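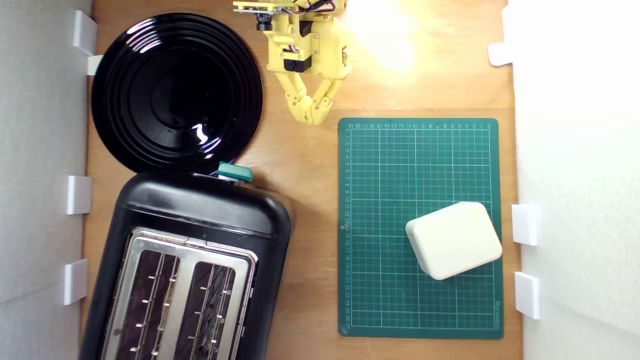
# Is an extended warranty on small appliances ever worth paying for?

**posted by slowdrip_dan, in Home & Money**

I bought a toaster and a coffee maker at Campos last month and the guy at the register would not let me leave until I'd said no to the "Clarska Home Cover" three times. He told me one plan covers everything in the kitchen, that "most people" end up using it, and that repairs on modern appliances cost more than the appliance. That last part sounded to me like a reason not to repair them, but whatever.

Then a letter came in the mail offering me the same thing again, with a "final notice" stamp on it. Final notice of what? I never signed up. It says I could save up to 4,000 dollars over the life of the plan. My whole kitchen isn't worth that if you leave out the fridge.

My sister-in-law has the plan and swears by it, but when I asked what she'd claimed for, she couldn't name anything. So has anybody here gotten money out of one of these? I don't mean "peace of mind." I mean a check or a working appliance.

---

**toastpoints**

I had it for two years and I think it's great. They were always very nice on the phone. I never had to claim but I felt better having it and the price only went up once. I'd say go for it, you never know with electrical stuff these days.

---

**marginofterror**

Respectfully to the poster above, paying for two years and never claiming is exactly the customer they want.

I read the whole contract for the Clarska plan when my mother was sold one. Most of what I know comes from that document, so check yours, the terms may have changed.
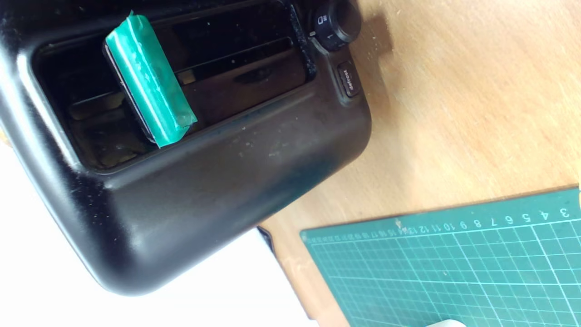 The first thing I'd look at is the word "up to." Up to 2,000 dollars per claim looks generous until you find the depreciation table near the back. A small appliance loses a big slice of its "covered value" every year, and by the third year a toaster is worth about what you'd get for it at a yard sale. You're still paying the full monthly fee on it.

Then there's the service fee. My mother's contract had one on every claim, paid up front, whether or not they fixed anything. On a cheap appliance the fee eats most of the payout. I did the sum on her hand mixer and she would have come out a few dollars behind.

As for "most people end up using it," I'd love to see where that comes from. I wrote to Clarska and asked. What I got back was a brochure saying 337 customers had been surveyed and nearly all were "satisfied." Satisfied with what? It didn't say how they were picked, or whether any of them had ever made a claim. You could survey 337 people who own umbrellas in a drought and they'd be satisfied too.

Before you give anybody a monthly payment, I'd go through these:

- **Maker's warranty.** Yours almost certainly came with one. Find the card or look it up on the maker's site. If it runs a year, the store plan is doing nothing for you in that year except collecting.
- **Your credit card.** Some cards add extra coverage if you bought the thing with the card. Call the number on the back. Don't trust the website summary, mine was out of date.
- **The exclusions page.** My mother's ruled out "crumb or residue buildup," "cosmetic wear," and "misuse," with no definition of misuse. I can't think of a toaster that has never had crumbs in it.

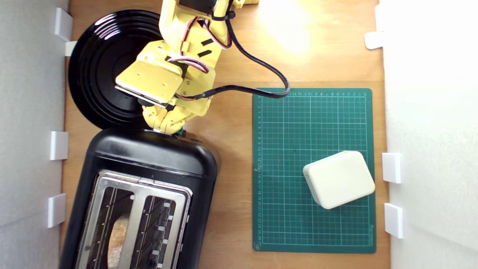 - **How you cancel.** Hers had to be in writing, by mail, with a notice period. That tells me plenty about how often people want out.

If you pass all that and still want it, fine, it's your money. I put 100 dollars in a separate savings account in January and call it the appliance fund. So far it has paid for one kettle.

And the "final notice" stamp is just junk mail. Shred it.

---

**north_of_irstead**

I did get paid once, for a microwave, so it does happen. Took eleven weeks and I had to send the photos in twice. It was through Condbridge though and not Clarska, and they've dropped that plan now. Wouldn't sign up again.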